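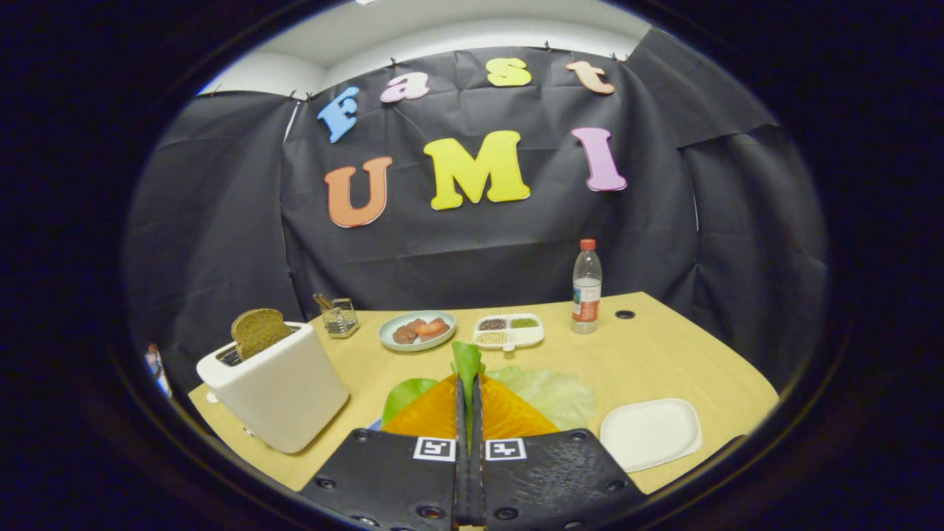
Guides > Zestex Replay > Set-up > 4. Checking your first recording

You've installed Zestex Replay and copied a recording across, so now for the good bit: seeing what the software makes of it. We'll use a sandwich-making recording, which is a lovely one to learn on. Lettuce bends, slices slide over each other, and the gripper fingers cover a fair amount of the view.

Before you start, close the Julmont viewer if it is open. Both programs want the same video file and the second one will stall.

1. Open Replay and choose File > Add recording. Pick the folder, not the video inside it.

2. Select the Nartey lens profile. The preview keeps its round, wide-angle shape with black corners. Leave it that way! The tracker works on the full round view, and cropping it throws away the edges of the table.

3. Press Find tags. Replay looks for the square black-and-white marker on each finger and draws a green outline on every one it finds. With both outlined, the finger gap appears in the side panel.

4. Step through the video until the fingers are holding a lettuce leaf over the orange slices. Check that the outlines still sit on the markers and haven't jumped to something in the background.

5. Press Build path. Our test recording has 2,080 frames and Replay placed 2,053 of them, which made us very happy. Unplaced frames show as grey ticks on the timeline.

Note: A plain black backdrop gives the tracker little to hold on to. Big coloured letters fixed to the cloth help a great deal, and so do things left standing on the table, such as a toaster or a bottle. Don't move them between the mapping pass and the recording.

Caution: Build path overwrites any earlier path in the same folder. Save a copy first if you have edited one by hand.

6. Drag the slider and watch the little 3D gripper follow along. Please do try this even if the numbers look fine. A path that drifts is much easier to spot when it moves.

If the finger gap flickers, set Smoothing to 4 and run step 3 again, then step 5. Higher values tend to blur the moment the fingers close.

Bernice Amegashie wrote the tag finder and Colm Ó Súilleabháin looks after path building. Send either of them the log file if a recording won't load; it is in the same folder, under Logs.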